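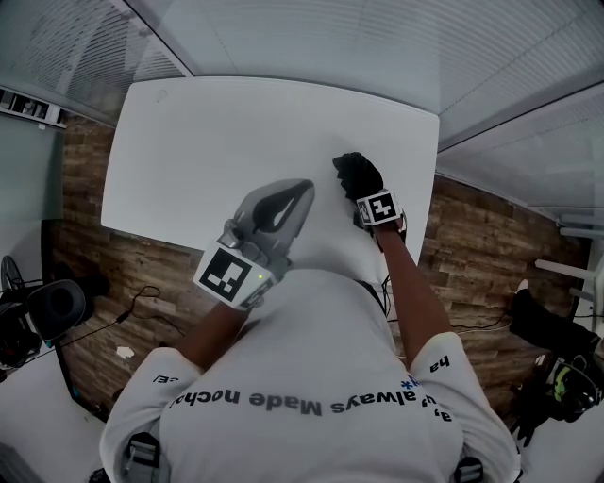 Plevis 3 is tracking and calibration software for two-handed teaching work. Reads square markers off tools, hands and tables, gives you poses, one clock for all of it. Runs on the machine you already have. The markers ride on whatever moves: one on the base of a hand-held gripper, one strapped to the back of a gloved wrist, and Plevis follows both as separate bodies, left and right, each with its own offset. Mixed sides are fine. Gripper on one hand and fingers on the other is a normal setup for us, no special mode to turn on. The white border around each marker matters, leave it on (see Printing, further down).

Plevis 3 - single seat license
$529
Sold and supported by Nondach. Download, no dongle.
In stock, obviously. License key goes out by email, same business day.

Page last updated 9/22/25

What's in the download

Plevis Track - the main program. Finds markers, solves poses, writes the log.
Plevis Cal - lens and offset calibration. Used to be a separate purchase, now in the box.
Flandetti - the replay and cleanup tool. Formerly an add-on, you still need a seat to open it but it doesn't cost extra.
Marker sheets as print files.
Command line versions of all of it.
Sample logs so you can try the replay before you've hooked anything up.

Track

Feed it one camera or 2. Head view, overhead view, a view off to the side, doesn't care. With the second one attached it fuses the poses and tells you which camera it trusted for each frame. Delay from frame in to pose out is up to 22 milliseconds on our bench machine with both cameras going. Yours will differ. Big frames cost you more than extra markers do.

Wide lenses are supported and frankly most people are on them. Straight table edges come out curved, the near edge looks stretched, and older tools put markers in the wrong place out toward the corners. Plevis undistorts the marker corners only, never the whole picture, so you keep your raw frames and it's a lot faster. Do the lens calibration first though. Half of our support mail is somebody who skipped it.

Dropouts. When a marker turns away or goes under a sleeve, Track holds the last good pose, flags it as held, and stops flagging once it has a clean read again. It does not guess. If you want guessing (smoothing, fill between reads) that's in Flandetti, after the fact, where you can see what you're doing to your data. We get asked to put live fill back in. It was in version 2. It made nice looking curves that were wrong.

Contact planes - new in 3. Tell Plevis where the tabletop is and it reports height above it for every tool tip and for a wrist offset you choose. Touch the tip down in a few spots, spread out, press Save. The plane goes in the log header. Handy for picking out the parts of a take where the tips are resting and cutting out the waving about. Plain tables are fine, the table needs no marker on it. If the table moves, redo it.

Cal

Lens calibration: wave the printed board in front of the camera till the coverage bar fills. Corners of the view count most with a wide lens so go get them.

Tool offset: the marker sits on the base of the gripper, the part you care about is out at the tips. Hold the tips on one point, rock the gripper around it, Cal works out the rest. Curved fingers are fine. Close the gripper for this, the offset is to where the tips meet. If the fingers have soft padding inside don't squeeze hard.

Wrist offset: same idea, but skin and straps move. Expect it to be looser than a rigid tool. Cal shows a spread number when it's done, lower is better, if it's ugly tighten the strap and go again. Re-do it for each wearer. Also redo it if the glove comes off and goes back on, we know, sorry.

Offsets save to a small text file. Name it something you'll recognize next month.

Flandetti

Opens Plevis logs next to the video. Scrub, trim, mark good and bad takes, fill short gaps, export. Held poses show as a gray band under the timeline so you can see straight away where a marker went missing. Fill never writes over the original, it makes a new column. Undo works all the way back now (it did not before July, if you're on the old build please update).

Batch trim is the one people buy it for. Set a rule, say tips off the plane longer than you'd like, and run it over a folder. Check a few by hand before you trust the rule. Left and right can have diffrent rules.

Export goes to plain columns, or to the Overgaard arm format if that's what you're driving. Overgaard export includes gripper opening when the log has it. Openness comes in as a separate channel from your gripper, Plevis doesn't read it from the picture.

Printing markers

Matte paper or matte vinyl. Not glossy. Overhead lights on glossy stock will blank out a marker and you'll spend an afternoon on it.
Keep the white border. Trimming right up to the black is the most common mistake there is. If the marker goes on something dark - a black glove, a black strap - the border is what the finder locks onto.
Flat. Glue to something stiff. A marker that bends with the wrist gives you a pose that bends with the wrist.
Print at actual size, measure one with a ruler, type in what you measured and not what the file says.
Different marker on each hand. Never the same one twice in a view.

Before you record

Run the check screen. It shows every marker it can see, with size and a quality bar. Move through the whole reach you plan to use, both arms all the way out, while watching the bars. If one dips at full stretch then tilt the marker or the camera now. Easier than later.

Cables. If anything you wear is wired, route it along the arm and leave slack at the elbow. A cable lying across a marker even for a moment is a dropout. Keep the ones on the floor clear of chair wheels while you're at it.

Lights. Status lights next to a marker are ok as long as the glow doesn't wash over the border. Check screen will tell you.

Sleeves. Long sleeves pushed up tend to creep back down over a wrist marker. Strap goes over or past the cuff.

Requirements

Linux or Windows, a current release of either. Macs run Flandetti only.
No graphics card needed for Track. Flandetti is happier with one.
Disk space, plenty. Video is big, logs are tiny.
Any camera the system sees as a camera. Global shutter is better for fast hands, rolling shutter works if you slow down a bit.
Network not needed after the key is entered.

Log format

One line per marker per frame. Time, body name, position, rotation, held yes/no, camera used. Header has the lens file, offsets and plane. Documented in full in the manual, read it with anything. We will not be changing the column order again, promise. Scripts written for version 2 logs need one small edit, there's a converter in the tools folder if you'd rather leave them alone.

Not included

Cameras, gloves, grippers, straps, mounts. We don't sell them.
Arm drivers. Plevis gives you poses and a file, what moves the arm is up to you.
Finger tracking. Wrist pose only for a gloved hand. The fingers aren't tracked and there's no plan for it in this version, please stop us asking if your project depends on it and we'll point you elswhere.
Training code. Different product, different people.

Upgrades and licenses

Version 2 owners get 3 at half price, use your old key at checkout. Bought since July - free, just download it.
One seat is one computer at a time. Move it when you like from the License menu.
Updates within version 3 are included.
School pricing, yes, email from your school address.
Refunds if it won't find your markers and we can't get it to. Send us a short clip and your lens file first, usually it's the print size.

Support

Email from the Help menu, it attaches the log header for you - much faster than writing to the general address. Weekdays. Purchase orders also ok, ask Nondach sales for the vendor form.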